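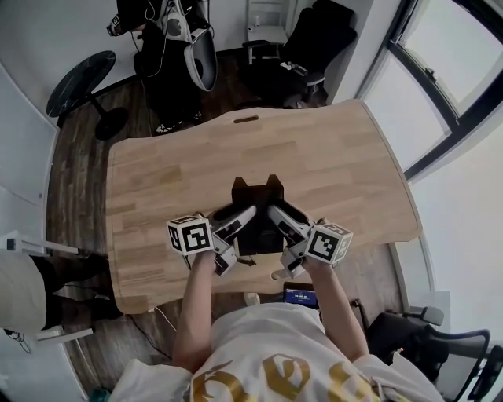 Dotura puts its curved desk on sale, and wants you to believe in the curve

21 Mar 2019

Andimdale furniture maker Dotura has begun taking orders for the Onska, a large work desk with a curved front edge that the company says will change the way people sit at home. It costs $296 before delivery. Whether it will change anything beyond the layout of your spare room is harder to say, and after an afternoon at the launch I came away with more questions than the press sheet had answers.

The desk is built from strips of pale wood glued side by side, some lighter and some closer to honey, with the grain left in plain view. The outline is irregular. The front edge curves, and no two people at the launch seemed to agree on what the shape was meant to look like. A kidney, said one. A guitar that had been left in the car, said another. Dotura calls it "a working contour," a phrase that appears four times in a two-page handout.

The company's pitch is that a straight edge makes you reach and a curved one lets you rest. Put your elbows close to your sides, bend your arms, and do your fiddly work just beyond the front edge. The contour, Dotura says, keeps you there.

I asked what that was based on. The handout says 82 percent of people who tried the desk "reported greater comfort at the forearm." It doesn't say how many people were asked, what they were sitting at before, or how long they sat. Songül Ertürk, who runs the design side at Dotura, told me the trial took place in the company's own showroom and that each person used the desk for "a good while." Pressed on this, she said it was long enough to drink a coffee.

"People sat down and they relaxed," Ertürk said. "You can measure that or you can look at it. We looked at it."

That is a fair way to pick a sofa. It's a thin way to arrive at a percentage.

There was no comparison desk, either. Everyone in the trial used the Onska and then filled in a card. I have filled in a lot of cards in showrooms, and I have yet to tell a person standing next to me with a plate of pastries that her table was uncomfortable.

Ertürk did say that a second trial is planned for September, this time with a straight-edged desk of the same height alongside. The results would be worth having. It's a pity they'll show up six months after the price tag.

What the glue does

The better argument for the Onska may be the part Dotura talks about least. A wide top made from one plank, if you could find the plank, would be expensive and would tend to cup as the seasons turn. Gluing narrow strips together is an old and sensible way around the problem. Kitchen counters have been made like this for decades.

So it was odd to find the method described on the handout as "our strip-matched process." Kevser Canpolat, a cabinetmaker with a shop on the other side of the river, read the phrase twice when I showed it to her.

"That's a glue-up," she said. "Everybody does a glue-up. I'd want to know what the glue is and what they finish it with, and they've given you two pages on elbows."

Dotura would not name the glue. The finish is a clear oil, which the owner is expected to renew. The handout suggests doing this "from time to time." Canpolat's advice was more useful: drip a little water on the area where your arms rest, and if it soaks in and leaves a dark mark where it used to bead up, get the oil out. She'd expect that to come sooner along the front edge than anywhere else on the top. It is where skin and sleeves rub all day, and a curve that invites you to lean on it will get rubbed more.

She was kinder about the striping. Buyers sometimes send back tops like these with the complaint that the boards don't match, she told me, when the mix of lighter and darker strips is simply what you get from sawing up real trees. Dotura says it won't accept returns for color. On that I'm with the company, although it ought to say so somewhere more prominent than the last paragraph of its terms.

The warranty runs for two years. It covers joints that open along the glue line. It doesn't cover "movement natural to wood," and I could not get anyone to tell me where natural movement stops and an open joint begins.

Try it before you measure it

The first batch of 20 desks has already gone to Dissanayake, the shared workroom above the old seed merchant's, where members rent a seat by the month for repairs, sewing, model making and general tinkering. Dotura describes this as a sale. Dissanayake's manager, Alper Yüksel, describes it as a sale at a price he'd prefer to keep to himself, and you can make of that what you like.

Yüksel is happy with them, mostly. The tops are deep enough to set a small job down near the front edge, work on it with both hands, and still have room for tools past it. He likes a pale surface for close work. Dark parts show up on it, and so do dropped screws.

His complaint is with the floor plan. Straight desks can be pushed together in a row. These can't, or they can, but with gaps between them that swallow pencils. He had measured the room for the old tables and assumed the new ones would go in the same way.

"We lost a seat by the window," he said. "I'm told that's a feature. It gives people breathing space."

The same trouble is waiting for anyone buying one for home. Dotura gives the desk's size as a width and a depth, each taken at the widest point, which is the usual practice and not much help with an irregular shape. The handout has a small outline drawing with no measurements along the curve. If your desk has to clear a door, or a radiator, or the end of a bed, you need to know how far the front sticks out at that spot. Ertürk said a full-size paper template could be mailed on request. It is free, she said, and it isn't mentioned anywhere on the order page. Ask for it. Tape it to the floor and walk around it for a few days before you hand over any money.

Azadeh Nouri, a member at Dissanayake who repairs small electronics, has been using one of the desks most mornings and told me she had stopped noticing it, which she meant as praise. Did her forearms feel better? She thought about it. Her chair had been replaced at the same time, she said, and the chair was a very big improvement.

I put that to Ertürk, who said the two go together. Maybe so. Dotura also sells chairs.

Cables are another matter the company seems to have left to the customer. The model at the launch had only a small slot near the far edge, and no tray or clip for them. Nouri lets hers lie across the top and moves them when they annoy her. Canpolat said she would happily drill a hole at the back for a customer, but she would want it in writing from Dotura that doing so doesn't end the warranty. I asked for it in writing. I was told someone would get back to me, and by the time this went up they hadn't.

The price question

At $296 the Onska is no scandal. A straight-edged top of similar construction from a lumberyard will cost less, but you'd have to find legs for it, sand it, oil it and get it up the stairs. For people who don't want to do any of that, the premium is reasonable. If what you want is a big, light-colored wooden desk with a shape you happen to like, there's nothing in the build I saw that would put me off. I ran a hand along the front edge and found it smooth the whole way. The joints felt flush.

What you shouldn't pay extra for is the forearm claim, at least until the September trial is done and somebody publishes the full count. The working contour may well be comfortable. So is a rolled-up towel.

Sevim Saraç, who handles sales for the company, said orders placed now will ship in the order received and that the deposit is refundable until the desk leaves the workshop. The order page says the deposit is refundable "until production begins." Those are different dates, possibly by several weeks. Saraç said the page would be corrected. Buyers might want to take a copy of whatever it says on the day they order.

Delivery inside Andimdale is to the front door only. Carrying it upstairs is extra, and the fee is quoted after the driver has seen the stairs.

The showroom model can be tried during normal opening hours. Bring the kind of work you really do, sit for longer than a coffee, and ask them for a straight-edged table to sit at afterward. They had one in the back when I visited. It was holding the coats.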